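Seven weeks with the Skimeck kitchen package

I promised in December that I would write about the Skimeck package when I had used it enough to have an opinion. Now I have used it for seven weeks, almost every evening after work, and the opinion is mostly good, with two complaints.

For those who did not read the earlier post: Skimeck sells a set of simulated kitchens for people who program robot arms. You get the rooms, the appliances and a few arms ready to load, and you write your own controller. I do not own an arm and my apartment would not fit one, so for me this is the only way to practice.

The price was 152 dollars for one seat, with updates for a year. The download took most of a night on my connection. After that the installation was easy, only the license key did not want to be accepted until I typed it by hand.

What I like most is the cabinets. In the Denach package, which I had before, a door was one flat piece and the handle was only painted on it. In Skimeck the handles are real bars and the gripper can touch them, also miss them, and I miss them very often. My task for this month is simple to say: bring the fingers up to the height of the upper door handles, without hitting the cabinet with the forearm. My first controller took 711 attempts before I was satisfied with it. The second one, where I plan the wrist first and the elbow after, needed much less.

Now the complaints. The first is the manual. It explains every menu, but about joint limits there is half a page, and the example file for it does not run. I wrote to support and got a polite answer and a corrected file after two days, so I cannot be too angry.

The second is speed. With shadows on, my old computer becomes slow like a tired donkey. I turn them on only when I want to save a picture for the blog.

Would I buy it again? Yes, if you are learning alone and want to train reaching and doors. If you need soft things, like towels or bread dough, wait for a later version. 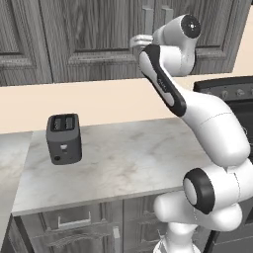

Syahrul Nasution wrote to me that the joint limits are explained much better in the older manual, which is still on the Skimeck download page, and that turning off self-collision checks while you tune gave him back half of his speed. He would not pay for the second year of updates.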